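The Second Draft

The letter came on a day when I had already decided to give the book up. 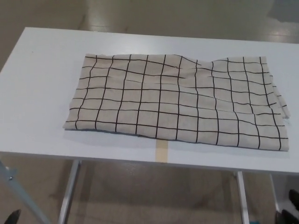

It was a proper letter, typed, on paper with the word Ullex printed at the top in green. I had sent them the manuscript in July of the year before and had stopped thinking about it by Christmas. They were a small press. They did six or seven novels a year and a book of walks.

I read it standing in the hall with my coat on. They liked the first half. They did not like the second half. They wanted to know if I would be willing to look at it again, and if so, could I come in and talk.

I put it on the shelf by the door and went to work.

At that time I was doing the invoices for Cestum, who supplied doors and door frames to builders. It was a quiet job and I could do most of it by eleven. The rest of the day I used to write, with a spreadsheet open behind the document in case somebody walked past. Most of the book had been written that way, at a desk facing a radiator. That day I opened the spreadsheet and did the spreadsheet.

The manuscript was 384 pages long. It was about a ferry pilot who loses his licence and goes home to live with his sister. In the first half he comes home. In the second half he leaves again. I had always thought the second half was the better one.

I went in the following week. The office was in Vollside, over a shop that mended sewing machines, and I drove there in my father's old Saab because the trains were off. The heater only worked on the passenger side. I had the manuscript on the seat next to me, and by the time I arrived it was warm.

The editor was younger than I had expected. She had my pages in two piles on her desk, and the pile on the left was much neater. She made tea and asked if I had found the place all right.

"I'll be straight with you," she said. "Why does he leave?"

"Because he can't stay."

"But he seems happy. He's fixed the gate. He's got the dog used to him."

I said that was the point. She wrote something down. I tried to read it upside down and couldn't.

"What does the sister think?" she asked.

I said the sister didn't come into it much after page 200 or so. She looked at the right-hand pile for some time.

"No," she said. "She doesn't."

She told me what they could pay, which was 300 pounds when I signed and the same again when the book came out. She said it as though she expected me to get up and go. I had never been paid for anything I had written and I would have taken the tea.

"There's no hurry," she said at the door. "But not too long."

On the way home I pulled in at the lay-by above the reservoir and got the pages out. I read the chapter where he leaves. He gets up before it is light, puts his boots on outside so as not to wake her, and walks down to the road. I had been proud of the boots. It took me four months to get the boots right.

My own sister rang that evening. She rang most evenings, at the time when the news finished. She asked how it had gone and I told her, and she said it was good money for sitting down.

"They want me to change the end," I said.

"Well, change it then."

"He stays, I think. Or she goes with him. I don't know."

"Is this the one with me in it?"

I said she wasn't in it. She laughed and said that she had read the bit I'd left on her printer, and that she did not own a green dressing gown any more and had never burned a saucepan of milk in her life. Then she was quiet. I could hear her kitchen tap going.

"I'd have been awake, you know," she said. "When he goes. With the boots. You can hear that door from any room in the house."

I asked her what she would have done.

"I'd have let him get as far as the road," she said. "Then I'd have put the big light on."

She had to go after that, there was something in the oven. I sat for a bit. The pages were still in the car and I didn't want to go out for them, so I found a pad from work with Cestum along the bottom and a drawing of a door in the corner of each sheet.

I started with her lying in bed, listening. I gave her the cold side of the pillow and the clock. I had her hear him miss the third stair, which he had learned to do as a boy, and then the bolt, and then nothing while he sat on the step and did his laces.

By midnight I had used eleven sheets. He had only got to the gate, and she was sitting up now, feeling for the switch.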